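January 25, 2024

I said in December that I would write up the drawer problem once we understood it. We mostly do now, so I'm putting it down before I forget the details.

The short version is that a batch of our drawer recordings had the left and right grippers swapped. We wear one on each hand, and each has its own markers so the software can tell which is which. In 35 recordings the software had them the wrong way round, and it didn't complain once. The arm at the Drernorov site then learned from them. When it was asked to open the left drawer of a dressing table it reached across with the wrong hand, caught the edge of the table top and kept pushing. The force limit should have stopped it sooner than it did. The table was shoved sideways and Brigitta Hämmerli, who was standing at that end, had to step back smartly. She wasn't hurt, but it was too close for my liking.

Flurina Kälin went through the whole set, all 3314 recordings, looking for others. It took her most of two weeks. The first bad one was number 555 and the last was 795, and everything outside that stretch was fine. That pointed to something we had changed and then changed back, and she found it in the settings file: a line I had edited on the Trunham laptop to test a new marker layout. I had put it back afterwards without telling anyone it had been different. So that one is mine.

Since then we have been checking the rig at the vanity before recording anything we mean to keep.

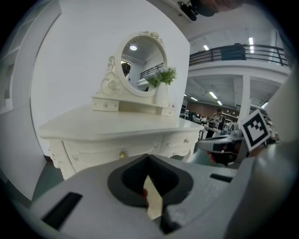
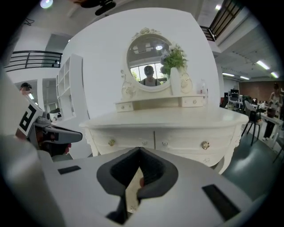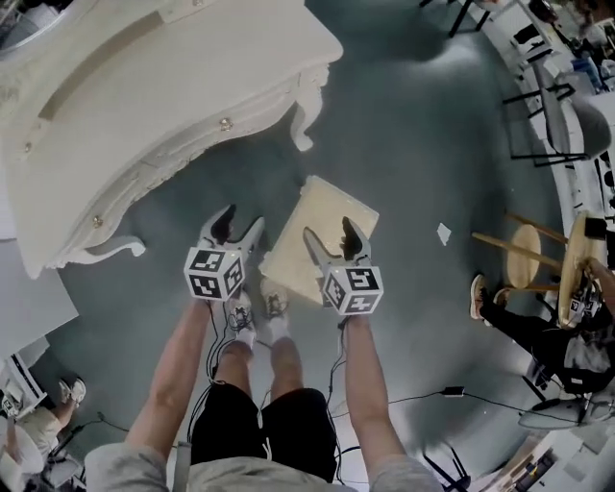

The check itself is dull. You lift the left hand, say "left", and someone watches the laptop to see that the left trace moves. Then the same for the right. It adds less than a minute, and we do it again after any restart or change of wearer.

The 35 bad recordings could be fixed by swapping the labels, and Flurina has a script for it. I'd still sooner throw them out. Brigitta disagrees and she may be right - they are good recordings otherwise, and some of the drawers in them were awkward ones.

The late stop is a separate matter and I don't have an answer yet. The limit was set for the Billier table, which is much heavier, and it may never have been lowered for this one. Imhof have asked for the logs. Until they come back to us the arm runs at low speed only, with the floor marked off and one person on the stop button who does nothing else.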